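Nodside Forum > Perception and Planning > Gripper width lags behind the pose track

jusow_dev
Posted 18/04/2024

I'm working on the replay side of a tableware task, using demos from a hand-held gripper. Pose comes from visual-inertial tracking, jaw width from tags on the fingers. On replay the arm gets to the bowl rim fine but starts closing late, so the fingers bump the ceramic before they pinch. I train on both streams resampled to one clock. Package is the stock Vekamport replayer, no changes to the controller.

Typical approach pose, from the wrist camera:
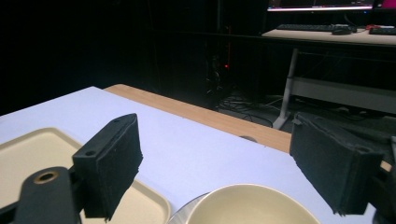 Jaws open over the table, bowl at bottom center.

Has anyone measured the offset between width and pose on this kind of setup? I'd like to fix it in the data and leave the controller alone.

tern_44
Check your timestamps first. In February we found our width samples were being stamped when the detector finished, and pose was stamped at exposure. Detector time varied with load, so no constant shift fixed it. Stamp everything at exposure and look again.

Angus Cosgrove
I don't think it's the stamps. Late closing at contact is usually the controller. The Vekamport replayer sends width as a position target at 10 Hz and the gripper firmware ramps to it. You can have perfect data and still close late. Log commanded width and measured width on the robot and plot them together before you touch the dataset.

jusow_dev
Did both last night. Stamps were wrong, as tern_44 said. After restamping, the commanded width lines up with the demos. Measured width on the arm still trails it by 3 control ticks, so Angus has a point too.

The rim grasps are where it hurts. One finger goes inside the bowl, the other outside, and the bowl is tipped up with a plate behind it, so there isn't much room to be wrong. 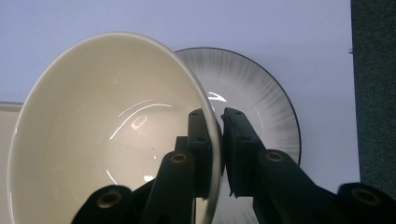
With the width channel shifted forward 3 ticks, replay closes on time for the slow demos. On the fast ones it now closes early and catches the top of the rim. I'm guessing the ramp in firmware is not linear.

tern_44
Then don't shift. A constant offset in the training data bakes one gripper's lag into the policy. Swap the hardware and you collect again.

Angus Cosgrove
Agree with that part. Keep the data clean and compensate at run time. Send width targets ahead by the measured latency, and fit the latency against jaw speed. 500 open/close cycles with nothing in the jaws will give you a decent curve.

dijkstra_was_right
Slower replay would also do it -- half speed near contact, full speed elsewhere. Not elegant but it needs no model.

Angus Cosgrove
It also hides the problem until somebody needs the full speed.

jusow_dev
Going with the latency fit. I'll revert the shift tonight, keep the restamped set, and post the curve when the cycles are done.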